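Home Topics How Things Are Made Quizzes For Teachers

Bangles, Beads and Chains

People have worn jewelry on their arms for a very long time. Some of it is stiff and some of it is soft, and today we will learn the difference.

A bangle is a stiff ring. It has no opening and no string inside, so you must push your hand through it. Make your hand small first - put your thumb across your palm - and then the bangle can slide over.
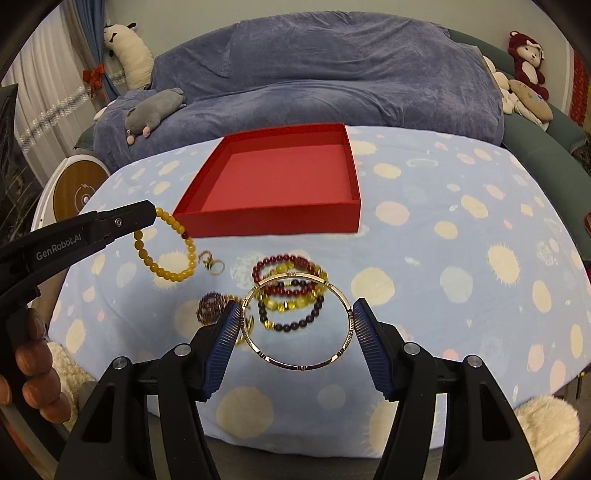
Text: the Gedstead Children's Pages, craft editor
15/08/2023

The gold bangle is thin, and it has small notches around its band. Decorations like these can be cut into the metal with a sharp tool, or pressed into it with a stamp.

A bead bracelet is different. Every bead has a hole, and a thread or an elastic goes through all the holes. When you put it down, it does not stay round like a bangle. It falls into a loop or a little heap, like the dark red and the navy-black ones on the blanket.

Did you see that some beads are faceted? This word means they have many small flat sides. Each side sends the light in another direction, and the bead sparkles when you move it.

A chain has no thread at all. It is made of links, and each link holds the next one. If one link breaks, the chain opens.

Try it yourself! Take 12 beads and a piece of elastic. Choose one bead in a different color, as in the mustard-yellow bracelet, and decide where it will go. Ask an adult to help you with the knot.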